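Pre-purchase inspection checklist with comments
Product: Kestov two-arm simulation kit, offered by Prukow
Checked by: Saodah Santoso, for Pasaribu
Status: open items, do not sign yet

Marks used: OK, OK with comment, NOT OK, NOT CHECKED. Comments are mine unless marked otherwise. Prukow's replies came in December and I have quoted them where they answer the question, so there are not many.

1. Paperwork

1.1 License covers more than one workstation. OK. Up to 26 seats, named users only.

1.2 Version on the quote matches version installed. NOT OK. Quote says one thing, the start screen says another. Prukow calls this "a labeling matter." I would like the label fixed before we pay for it.

1.3 Safety claims in the brochure have something behind them. NOT OK. The brochure says the kit lets you "prove a cell safe before you build it." I asked for the proof and got a second brochure. Strike this sentence from our own purchase request, where somebody has pasted it in.

2. Gripper

2.1 Jaws open fully on command. OK. Ran the open command from the wrist view with nothing loaded between the jaws.

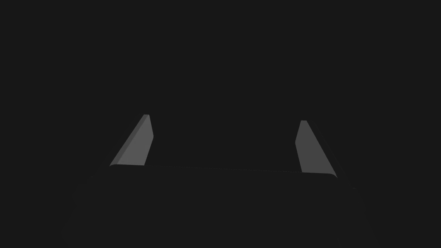
2.2 Jaws stop on command at any point in travel. OK with comment. They stop. The log records the stop one line late, and an inspector reading the log alone would get the order wrong.

2.3 Finger model matches the fingers we would buy. NOT OK. The fingers in the kit are plain tapered shapes, smooth all the way up, no pads and no screws. Ours would have rubber pads. Any grip result from the bare model says little about whether our parts stay put, and I don't want to see one quoted in the risk assessment.

2.4 Pinch force limit can be set and locked. OK with comment. It can be set. "Locked" means a tick box that any named user can untick.

2.5 Behavior on loss of power. NOT CHECKED. The menu item is gray in the trial version. Prukow says it works in the full one. Fine - then they can give us the full one for a week.

3. Arms and reach

3.1 Joint limits present and active on both arms. OK. Tried to drive each joint past its limit by hand entry. All refused.

3.2 Arm-to-arm collision check. OK with comment. On by default, but it switches itself off when a saved session is loaded. Found by accident. Anyone using the kit must check this setting every time until it is fixed.

3.3 Arm-to-body collision check. NOT OK. 557 runs of the reach test, and in 26 of them an elbow passed through the body shell with no warning. Prukow's answer was that the shell is "mainly visual." Then the warning light on the front panel is mainly visual too.

3.4 Reach test over the work surface. 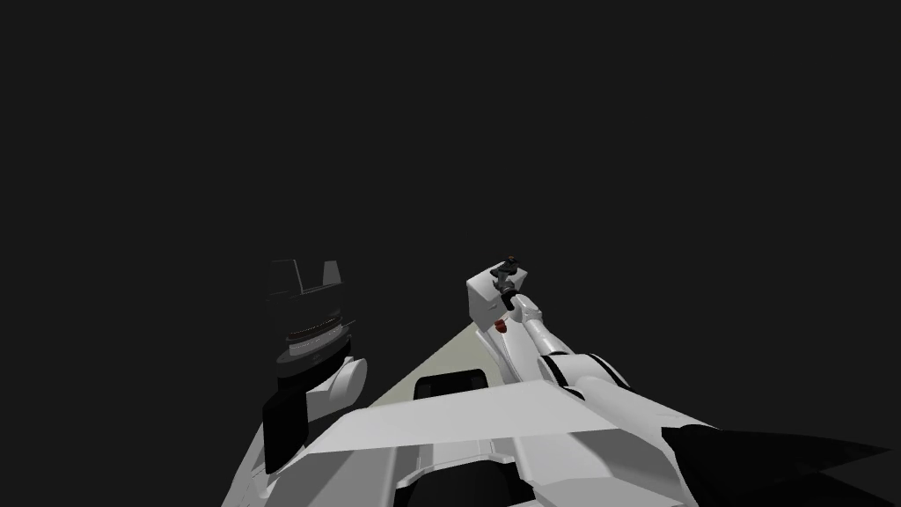

Reach is the item Prukow's sales sheet leans on hardest, and it is the one where I trust the numbers least. Their figure comes from a clear surface and a slow arm. I ran it with both arms up and the small red object as the only thing to go for. From the robot's own viewpoint you get a wedge of the surface between the arms and the white body fills most of the lower part of the view, so an operator working from this view alone would miss a good deal of what is close in. Mark as OK with comment for reach, NOT OK for visibility. A second view should be required in our procedure.

3.5 Speed limit holds with both arms moving. OK. Held in over 500 runs.

4. Surroundings

4.1 Guards, fences and walkways can be added. OK with comment. The trial session comes with a dark background and no room around the robot. You can import your own layout, at extra cost, and the import pack was not part of our trial. A cell with no walls in it can't tell us where a person would stand.

4.2 Person model available. NOT CHECKED. Same import pack.

4.3 Emergency stop shown in the session. NOT OK. There is a key for it on the keyboard. There is no button anywhere in the model, so placement can't be reviewed.

5. Comparison

5.1 Second quote obtained. OK. Varotetti's kit failed the joint limit check on 57 runs and I stopped there. Being better than Varotetti is not a reason to buy.

6. Before signing

Prukow to fix or answer in writing: 1.2, 2.4, 3.2, 3.3, 4.3.
Prukow to supply full version for: 2.5, 4.1, 4.2.
Pasaribu to decide who pays for the import pack.
Repeat 3.3 on the next release with the same saved poses. I have kept them.

S. Santoso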